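찐빵 옮기기, 로봇한테 시켜 보는 법 (집안일 자동화 연습 5편)

지난 편 수건 개기에서 다들 고생하셨죠? 저도요. 댓글 보니까 수건 때문에 포기 직전이라는 분이 꽤 많길래, 이번에는 먹을 걸로 골랐어요. 찜기에서 찐빵 꺼내 접시에 담기! 사람이 하면 젓가락질 몇 번으로 끝나는 일인데 로봇한테는 생각보다 까다롭고, 그래서 연습 과제로 딱 좋아요.

준비물부터 갈게요. 찜기, 뚜껑, 찐빵, 그리고 테두리가 넓은 접시. 접시는 넓을수록 편해요. 저는 처음에 오목한 국그릇을 썼다가 손가락 끝이 그릇 벽에 자꾸 부딪혀서 바로 바꿨어요. 제어 프로그램은 늘 쓰던 Clerora고, 동작 기록은 Zoter에 쌓습니다. 다른 걸 쓰셔도 순서는 똑같아요.

1단계. 뚜껑은 사람이 먼저 열어 두세요. 욕심내서 뚜껑까지 한 번에 시키면 어디서 틀렸는지 찾느라 하루가 다 가요(제가 그랬어요...). 뚜껑은 찐빵이 지나가는 길 반대쪽에 내려놓습니다.

2단계. 힘 조절. 여기가 제일 중요해요. 찐빵은 말랑해서 세게 쥐면 손가락 자국이 푹 파이고, 약하게 쥐면 중간에 떨어져요. 저는 Clerora에서 쥐는 힘을 80으로 놓고 시작했다가 빵을 납작하게 만들었고, 한 칸씩 내리면서 맞췄어요. 숫자는 장비마다 다르니까 꼭 직접 해 보세요. 연습할 때는 식은 빵으로 하시고요. 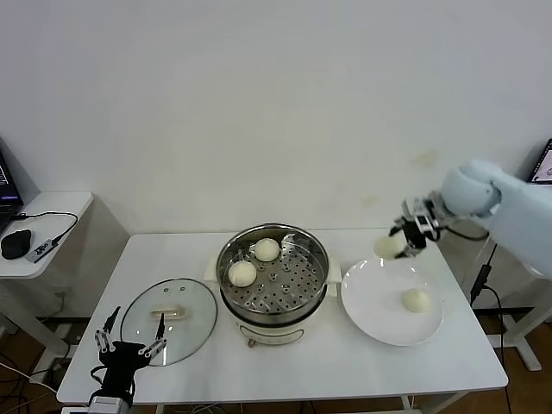 3단계. 들어 올리는 높이. 찜기 테두리를 넘긴 다음에 옆으로 움직여야 해요. 대각선으로 질러가면 빨라 보여도 빵 밑이 테두리에 쓸립니다. 위로, 옆으로, 아래로. 이렇게 세 구간으로 나눠서 가르치는 게 속 편해요.

4단계. 내려놓기. 접시에 닿기도 전에 손을 벌리면 둥근 빵이 데굴데굴 굴러가요. 살짝 닿은 걸 확인하고 천천히 벌리기! 그리고 놓는 자리를 매번 조금씩 다르게 보여 주세요. 같은 자리만 가르쳤더니 이미 빵이 있는 곳에 또 올리려고 하더라고요.

5단계. 반복, 또 반복. 저는 시범을 274번 기록했고 그중 세 번은 제가 팔꿈치로 책상을 쳐서 버렸어요. 남은 271번으로 학습시켰습니다. 지루하니까 라디오라도 틀어 놓으세요.

자주 묻는 것도 적어 둘게요. 빵이 찜기 바닥에 들러붙으면요? 종이 포일을 작게 잘라 밑에 깔면 되는데, 포일째로 딸려 올라올 때가 있어서 빵보다 작게 자르셔야 해요. 빵끼리 붙으면요? 찔 때부터 간격을 넉넉히 두세요. 붙은 빵을 떼는 건 아직 제 실력으로는 못 가르치겠어요.

그래서 이제 부엌일을 맡겨도 되느냐고요? 음, 저는 아직이라고 봐요. 찐빵 하나 옮기는 동안 저는 벌써 다 먹었을걸요. 찜기 위치를 한 뼘만 옮겨도 헤매고, 김이 펄펄 나면 카메라가 뿌예지는 문제도 그대로예요. 그래도 작년 이맘때 Clarkero 게시판에서 컵 하나 옮기는 영상에 다들 박수 치던 걸 생각하면 많이 왔죠. 공장 포장 라인처럼 물건 자리가 딱 정해진 데라면 훨씬 빨리 쓸 만해질 것 같고요.

다음 편은 10월에 올릴게요. 뚜껑 열기에 도전합니다. 손잡이 모양이 다른 찜기를 쓰시는 분은 댓글로 어떤 모양인지 남겨 주세요!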